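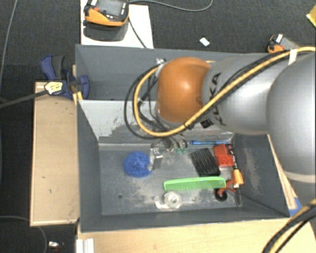 Thu 20 November – bin cell, grasp planner / collision margins

Carrying on with the Storari branch. Goal for today was to get the planner to stop throwing away every candidate near the right hand wall, which is where most of the stuff ends up. Comb, tape roll, the two red blocks, wheel, all in that half of the floor. Left side mostly bare so of course that's where it likes planning.

What I found first thing: the wall margin was being applied twice. Once in the bin model (walls inflated when the mesh loads) and again in the checker as a padding on the gripper. Somebody added the second one in July, probably me. Took out the one in the checker, kept the one on the mesh. Candidates surviving the filter on a replayed cloud went from 4 to 17. Same cloud, same seed, nothing else touched.

Sloping panel
Still modelled as a flat vertical divider in the old config. It slopes, and it's scuffed to bits along the lower half, so somewhere we have been wrong about where it is for a good while. Re-fitted the plane from the depth data with the outliers dropped. Looks sensible in the viewer. Rear compartment is now a solid box as far as the planner is concerned, we never pick from there and it stops the silly paths that go over the top and come back.

Cable loop
The yellow cable loop is the next headache. It swings out wide of the orange wrist joint and the model has nothing there at all. For now I've stuck a fat capsule on the last link covering the loop, black cable included (that one hangs wider than the yellow). Crude. It makes the planner refuse some wrist angles that are fine in real life, but I'd rather that than snag it on the clamp on the upper left rim. The clamp and its long bar are not in the world model either – added as two boxes, measured with a tape so don't trust them to the millimetre.

Segmentation
- comb: teeth come out as noise, spine is fine. Mask wants to grow into the red-orange part touching its right end. Tried raising the edge weight, helps a bit, then splits the tape roll in two. Put it back.
- tape roll: clear, so the depth is rubbish as expected. Colour mask alone finds it, no height. Planner gets a default height from the Comum config, which I don't like.
- red blocks: merged into one about half the time. The squarer one has a faint pattern on it which ought to be enough to tell them apart but the crop gets downsampled before the net sees it.
- thin blade-like strip towards the front corner: not seen at all. Not surprised.
- blue scrubber: good mask, but when the gripper is down next to it the self filter eats some of the fuzz. Filter radius is too generous on that side. The flat grey finger isn't in the gripper mesh so the radius was covering for it. Need to fix the mesh and then shrink the radius, in that order.
- pen at the back: found, then rejected for clearance to the panel. Might be correct now with the new plane, haven't rerun.

Timing
Planning was taking over 5 seconds on bad clouds. Most of it was the checker loading the bin mesh again for every candidate. Cached it. Haven't got proper numbers, the log rotates and I'd lost the morning's by the time I thought of it. Feels much quicker.

Also capped the candidate list at 70 before the IK step, was unlimited. Sorting by score first obviously. Check the sort is descending!! It was not, on the Ashworth branch.

Still to do
- gripper mesh with the finger and the green tips, replace the plain cylinder
- rerun saved clouds with new panel plane, compare agianst old
- move the margin into one config file, one name, both nodes read it
- Edance viewer crashes if the capsule is turned on and off while a path is playing. Just don't do that for now
- speed limit stays at the reduced setting untill the clamp boxes have been measured properly
- merge to main only after the replay set passes, not before

Branch pushed, config in the usual folder. If you pull it, delete your local mesh cache first or you'll get the old divider back.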